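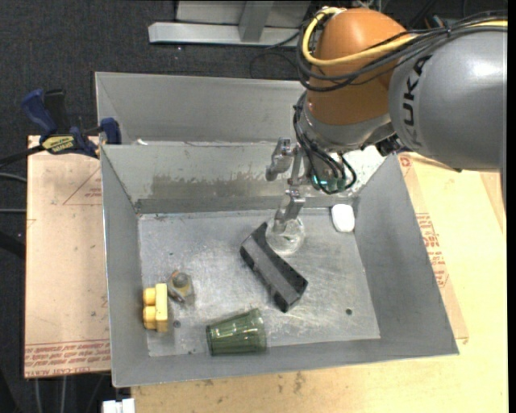

Flokberg Sourdough Swap – Frequently Asked Questions

Last updated 8th October

What is the swap?

It's a starter exchange for home bakers! You send in a small jar or a dried packet of your sourdough starter, and you get a different one back. We began with a table at the Mevia street market one May, and the library now has 361 starters in it (rye, whole wheat, spelt, a couple made from apple skins, and one very lively potato one that we love to bits).

Do I need to be an experienced baker?

Not at all. If you can stir flour and water together, you can keep a starter alive. Plenty of people join with no starter of their own, and that's fine – tick "first jar" on the form and we'll send you one of the easygoing ones.

Which starter should I ask for?

If you like a mild loaf for sandwiches, go for Trunia White. It rises fast and forgives a missed feeding. Gruber Rye is much more sour and makes a fantastic dense loaf with seeds in it, but it wants rye flour and gets sulky on anything else. For pancakes and crackers, any of them will do, so pick the one with the name you like best.

How do I dry my starter for mailing?

Feed it, wait until it's bubbly, then spread it very thin on parchment paper. Leave it out at room temperature until it snaps when you bend it, usually a day or two (longer if your kitchen is humid). Break it into flakes and put 20 grams in a small zip bag. Please write the name and the flour on the bag! We get mystery flakes every month.

Can I use the oven to speed that up?

Only with the heat off. Even a low setting can kill the yeast.

My flakes arrived. Now what?

Put them in a clean jar, cover with lukewarm water and let them soften for a few hours. Stir in enough flour to make a thick batter. Feed it once a day after that, throwing out half each time. Most wake up by day four, some take a full week, and the first morning you see bubbles is a great feeling.

There's gray liquid on top. Is it dead?

No, it's hungry. Pour the liquid off or stir it in, then feed it. Pink or orange streaks are another matter, and so is anything fuzzy. Throw that jar out and write to us for a new packet.

What do I do with all the discard?

Waffles! Also flatbread, banana bread, onion fritters and a really good chocolate cake that's on the recipes page. Discard keeps in the fridge for about a week.

Does it cost anything?

Just your postage. Send a stamped envelope with your own address on it and we'll fill it.

Do you mail outside the country?

Dried packets only, and please check your local rules on food by mail before you order. Live jars are for pickup at market days.

Can I have more than one?

Yes, up to three per person at a time. We've sent out 2,287 packets so far and would happily send 500 more before the winter holidays, so if you have room on the shelf, go ahead and fill in another form. Questions we haven't covered can go through the contact page, and loaf photos are always welcome there too.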